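December 7, 2022. Equipment planning, spray paint cell

Started the day meaning to fill in the purchase request and ended it with a longer list than I had yesterday, so I'm writing it all down before the February round opens and I forget why I wanted any of it.

Where we are with money: 3000 for the cell, everything included, and the arms don't come out of that (thank goodness). That leaves grippers, finger covers, cable management, surfaces, paint, paper, and whatever we do about air. On paper it sounds like plenty. Then I priced the air part and had to go get a coffee.

Let me start with the boring stuff I keep skipping. Cables. I've been treating cable clips as something you grab out of a drawer, and I want them as a real line in the budget this time, with sleeves for both arms. On the PiPER the run drops under the wrist and loops back up to the gripper, and the longer one lies right out on the tabletop where the can goes. Anything lying there is going to get painted or snagged sooner or later, and a spare harness costs a lot more than a bag of clips. 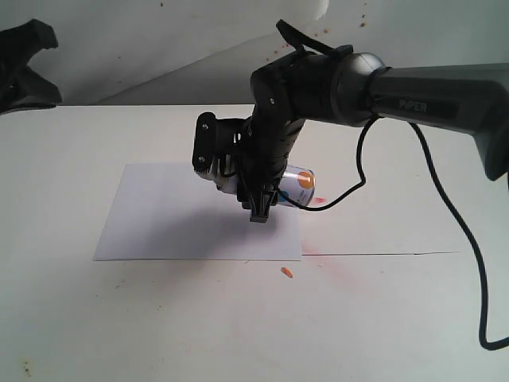

Trinh Đinh thinks I have the order wrong: buy the extraction first, see what's left, and let the cables wait, because a fan is the one thing we can't fake with tape and zip ties. Fair point! I did push back a little, since clips are maybe the cheapest thing on the whole sheet, and we settled on both going in the first order. The gripper upgrade moves to the second.

So, extraction. Two quotes so far. Kadus has a bench hood with replaceable filters and they can deliver before the February round closes. Deklow wants to sell us a bigger unit with a duct kit, which I like a lot better, but we'd need somebody to cut a hole for the duct and that comes out of our money too. I've asked Deklow for a price without the duct. If the answer is silly we go with Kadus and stop thinking about it. Filters are the part to watch with Kadus: they quoted 200 for a set and were vague on how long one lasts with aerosol. I've written back asking for a number in cans sprayed, not in hours, because hours mean nothing for the way we work.

Surfaces next. The white table is a mess of specks and smears and I've decided I don't care about the table itself, but I do care about the backdrop, because overspray lands on it and then it's in every recording from then on. I want a roll of something we can pull down and tear off. Same idea for the table: a sheet that covers the seam, changed whenever it gets ugly. Trình does rolls in the width we need, and I put 13 down as the quantity in the draft. Might be too many. Rolls keep, though.

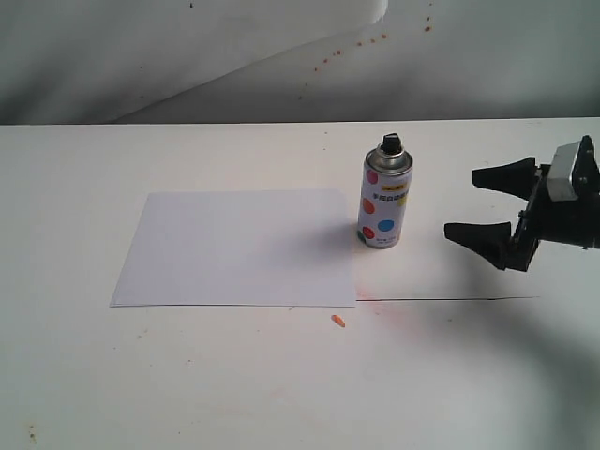 The paper targets we can get anywhere and I'm not going to spend another minute on them. Paint is different. I like the polka dot cans, the label is easy to tell apart from the background, and switching brands halfway through would mean checking the grasp and the nozzle height all over again. So I'd like to buy the whole year's worth at once and lock the shape in. The draft says 17 cans per batch. One open question is storage: I need to find out how many aerosols we're allowed to keep in the room before somebody wants a metal cabinet, and if a cabinet is needed then it goes in the budget too, and there goes the nicer lighting.

Speaking of which. Lighting was on my wish list and I'm of two minds. The wrist view gets a lot of glare off the can, and the focus up close is soft. I'd love a diffuser panel and a better close-focus lens. If I can only have one it's the lens, no contest.

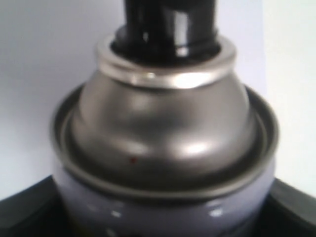
Wrist cam, top of the can. Bright glints on the metal ring and dome, edges soft.

I should be careful here, because I said the same thing last time I wanted a lens, for a totally different cell. Before I put it on the sheet I'm going to borrow one and compare the same can at the same distance. If the difference is small I'll drop it and take the diffuser, which I can probably build out of packing foam anyway.

Then there's the gripper question, second order, so no rush, but I want the thinking down. The fingers we have are fine for holding a can. Pressing a cap is another story, and I'd want to compare a purpose-made finger tip (Dulo sells a set, price on request, which always makes me nervous) with just printing our own and gluing on new padding. Spare padding goes in the first order no matter what. Same for a little box of wrist screws, because I'm tired of hunting for them on the floor.

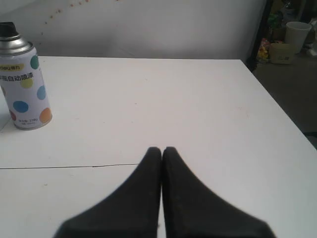
To do before the request goes in

Get the no-duct price from Deklow.
Ask Kadus again about filter life, in cans.
Measure the backdrop width properly, with a tape, and fix the roll quantity if 13 is silly.
Storage rules for aerosols. Trinh Đinh is asking.
Borrow a lens and do the side by side.
Clips and sleeves: measure both arms at full reach before ordering lengths.
Email Dulo for the finger tip price.
Move the sheet to the shared folder, my copy has the old totals in it.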